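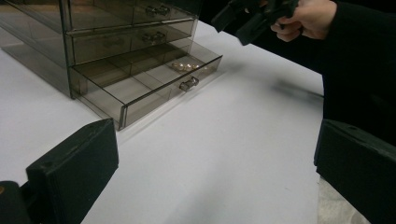
April
By Maëlle Robichaud

The open day at Plarkine started at ten. By half past, Onia had found her mother's badge on the front desk and put it on, and no one at Plalham Street asked her to take it off.

"You're with the family group," the guide said.

"I suppose so."

He took them down a hall to a room with a white table. A woman in black sat behind it with a gripper in her hand. She had a drawer pulled open in a small brown organizer, the see-through kind people keep on a dresser. There were pearls in it.

"She does it by hand first," the guide said. "Then the arm learns from what she did. This task has 1346 runs so far. We kept 1272."

"What was wrong with the others?" a boy asked.

"Dropped, mostly."

Onia watched the woman squeeze the trigger. The black fingers closed on the pearls, lifted them, and set them down on the tabletop. Then the woman put them back and shut the drawer. She opened it and did it again. It took 21 seconds. Onia timed it on her phone.

Her mother had worked in this room for two winters. At home she never talked about it, except to say that her wrist hurt and that the coffee at the Mercado across the street was better than the coffee upstairs. She had owned pearls, too. Onia had sold them in January for 60 dollars.

"Would anyone like to try?" the guide asked.

The boy went first and missed. His father missed too. Then the woman in black held the gripper out to Onia and looked at the badge.

"You hold it lower than you think," she said. "She used to tell everybody that."

Onia held it lower. It was heavier than she had expected. She brought the fingers down over the drawer and waited for her hand to stop shaking.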